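Home and Shared-Workshop Robotics
Unit 2 Handout: Building a Hand-Held Gripper
Instructor: Gervasio Rivadeneira

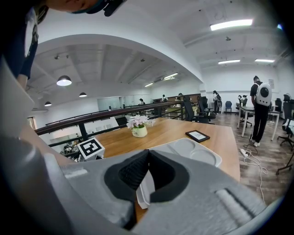

Students should have read the Unit 1 notes on linkages before beginning this build. The present unit covers the body, the fingers and the first bench checks of a hand-held gripper. Wiring and data logging are treated in Unit 3 and should not be attempted early, even by students who finish ahead of the group.

1. The body
The body is printed in two halves from the Plulotel files in the course folder. Students working at home should confirm that their printer bed can accept the larger half, which measures 229 mm along its longest side. Print with the flat face down. Supports inside the finger channel must be removed completely. A small ridge left in the channel will cause the fingers to bind, and the fault is difficult to find once the halves are joined.

2. The fingers
Each gripper uses two padded fingers. Fit both fingers dry and close them by hand several times before applying adhesive to the pads. The tips should meet first. If the lower parts of the pads touch before the tips, remove the fingers and inspect the pivot holes.

Pads are cut from the Eledell sheet kept in the workshop drawer. Purchased pads are acceptable if they are of the same thickness.

3. Bench checks
Place a light object on a clear part of the table, away from the edge. Close the fingers on it slowly, lift it a short distance and set it down again. Repeat with the object turned on its side. Record in the build log any slipping, twisting or uneven closing.

The finished tool, with fingers and fasteners, should weigh no more than 417 g. A heavier tool becomes tiring to hold and tends to droop at the wrist during longer sessions. Students who exceed the limit should reprint the body with a lower infill setting.

4. Shared workshop rules
Power strips and cables are to be kept out of walkways. Tools are returned to the Orngate cabinet at the end of each session. Fiducial markers belong to the workshop and must not be bent, written on or taken home.

5. Work to be submitted
Submit the build log, the recorded weight and a short statement of any change made to the printed parts. The log must be legible to another student. The Simões method for estimating grip force is optional in this unit and required in Unit 3.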